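Gripper lets go of cable bundles halfway to the box, vendor says it's our lighting

Posted in Grippers and end effectors

Haziq Rondonuwu

We have a Fetero arm with a two-finger gripper doing a packing job: pick up a coiled power cable, move it over, lower it into a cardboard box. It worked fine for a couple of weeks in June. Now it drops the bundle on the way over, and it doesn't do it every time, so it's hard to catch. Yesterday it was 2 drops in the first 20 picks and then far more after lunch.

The vendor's support desk has decided the camera is being confused by glare off our floor. I don't buy it. The pick itself is good, the fingers close where they should, and the cable leaves the table. How does glare make it let go in the air? They also want us to pay for a vision retune, and I'd like a second opinion before anybody signs anything.

Grip force is set to 30 percent, which is what the installer left it at. I tried 70 and it squashed the coil so badly that it wouldn't go in the box.

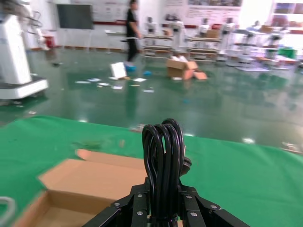
Cable in the gripper, box at lower left. The shiny floor support keeps blaming is behind the table.

What would you check first? I have the logs but they only say "object lost", which I knew.

Rima Chidiac

I'd be suspicious of the glare story too, at least for drops in mid-air. Bad vision usually gives you a bad pick. One exception: if your program uses the wrist camera to confirm it's still holding something, a false "nothing there" could tell the fingers to open. Find out whether "object lost" comes from the camera or from the finger position. If support can't tell you which, I wouldn't pay them for a retune.

My bet is the coil. A folded cable is springy, and the loops shift once the arm speeds up. The fingers close, the force reads fine, then the bundle settles and there's less to hold. Try this with everything else left alone: slow the move after the pick, and add a short pause and a second close before it travels. Then grip nearer the strap, where the bundle can't spread as much. Change one of these at a time or you'll learn nothing.

Also check the screws on the fingers for play – with the power locked out, please. "Paused" on the screen doesn't count as off. And if people walk through that room while it runs, find out where a dropped plug can land.

wevau_bench

had same thing on a Rullosby, was the finger pads. cleaned them and it was ok for a while. just turn the force up

Haziq Rondonuwu

I already said what happens when I turn the force up. I did wipe the fingers and saw no difference.

Rima, "object lost" comes from the finger position. I got that out of support on the third email, and they still want to sell me the retune. With the second close added and the travel slowed down I've had one drop this morning, so it's better, but I'm not calling it fixed until it gets through an afternoon. Moving the grip toward the strap is next.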